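¿Hay ya algún robot que recoja la basura del suelo de un dormitorio?
Hogar y automatización – publicado el 30 de diciembre de 2018 – 227 visitas

Chiharu Ichikawa

Hola a todos, os cuento mi caso a ver si alguien me orienta. Alquilo por temporadas un piso pequeño (dormitorio con sofá cama, cocina americana y poco más) y entre que sale un huésped y entra el siguiente tengo un margen de 3 horas. Las sábanas, el baño y la cocina los tengo más que controlados. Lo que me desespera es el suelo del dormitorio, porque hay gente que lo deja sembrado de papeles, vasos y envoltorios, y antes de pasar el aspirador toca agacharse una y otra vez. Tengo la espalda regular y cada vez lo llevo peor.

Ya probé con un robot aspirador, un Dukier que compré en marzo. Con el polvo y las migas, estupendo, no tengo queja. Pero se tragó el envoltorio de una chocolatina, se quedó pitando debajo de la cama y tuve que sacarlo con el palo de la escoba. Y los vasos de papel los empuja de un lado para otro como si jugara al fútbol.

Lo que yo quiero saber es si existe algo con brazos, o con una pinza por lo menos, que coja las cosas del suelo y las eche a la papelera. No hace falta que sea rápido ni bonito. ¿Se puede comprar? ¿Alguien lo ha visto funcionar en una casa normal, con moqueta y con muebles? Gracias de antemano y felices fiestas.

Bello Omoregie

Hola, Chiharu. Trabajo en mantenimiento de maquinaria, en una planta de envasado de Tristex, y llevo años viendo pinzas robóticas todos los días, así que me animo a contestarte largo (perdona el rollo).

La respuesta corta es que se puede hacer, pero comprarlo para tu piso, hoy por hoy, no te lo recomiendo. En la planta tenemos un brazo que mete 600 bolsas por turno en cajas y casi no falla. Claro, todas las bolsas son iguales, llegan por la misma cinta y en la misma postura. Si se cae una al suelo, la recoge un servidor, que para eso tengo rodillas todavía – más o menos.

Un dormitorio es otra historia. Tienes la cama por un lado, el sofá por el otro, la mesilla, y en medio de la moqueta cosas que no se parecen en nada: un vaso de papel aplastado, un pañuelo hecho una bola, un envoltorio rojo diminuto, una bolsa de aperitivos arrugada. 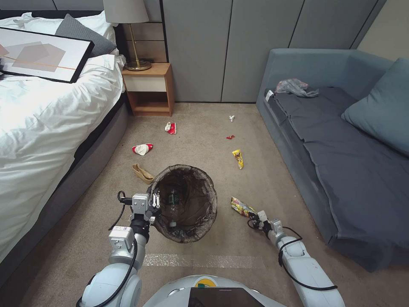
Con las bolsas arrugadas, por raro que suene, yo soy bastante optimista. Tienen pliegues por todas partes y dos dedos metálicos encuentran de dónde pellizcar. Una botella de plástico transparente también se agarra bien, el problema ahí es que la cámara la vea, porque lo transparente le cuesta muchísimo. Lo que a mí me daría miedo son las cosas planas. Un cartón pegado a la moqueta o un envoltorio finito obligan a bajar la pinza casi hasta rozar el pelo, y si te pasas un poco te llevas un pellizco de moqueta de regalo. En la planta hice la prueba con etiquetas tiradas por el suelo, por curiosidad, y de 102 intentos salió bien menos de la mitad.

Luego está lo de soltar. Parece una tontería, pero hay que llevar la pinza encima del cubo, abrirla en el sitio justo y no enganchar el borde de la bolsa de basura. Si usas una papelera redonda, dóblale bien la bolsa por fuera, que quede tirante. Eso te sirve con robot y sin robot.

Y queda lo que más me preocuparía en un piso de alquiler, que es decidir qué es basura. Una plantilla de zapato y un trozo de cartón doblado se pueden confundir hasta para una persona con prisa. ¿Y si el huésped se ha dejado un recibo que luego te reclama? Yo querría mirar la papelera antes de bajarla.

Mi consejo práctico: una pinza de mano de las largas, de gatillo. Yo tengo una Grilell con las puntas de goma y recojo el garaje entero sin doblarme. Pones la papelera en el centro del cuarto, das una vuelta con la pinza, y después sueltas al Dukier. Ya sé que no es lo que pedías, pero tu espalda lo va a notar.

kikuchi_fan

Eso en dos años lo tenemos todos en casa, ya veréis. Mi cuñado vio uno de Kikuchi en una feria y doblaba toallas. Yo me esperaría y no gastaría dinero en nada ahora.

Chiharu Ichikawa

¡Muchas gracias, Bello! Me he reído con lo de las rodillas. Lo del recibo no lo había pensado y tienes toda la razón, una vez casi tiro un billete de tren que estaba hecho un gurruño al lado de la cama. Voy a pedir la pinza de gatillo. ¿La tuya coge también cosas finas, tipo envoltorio de caramelo, o solo bultos?

A kikuchi_fan: ojalá, pero las toallas ya las doblo yo, que eso lo hago de pie.

Bello Omoregie

Los envoltorios los coge si entras con las puntas un poco inclinadas. Los que están muy pegados a la moqueta se resisten, pero con darles un toque de lado se levantan. Mira que las puntas sean de goma y cierren del todo, las de plástico duro resbalan.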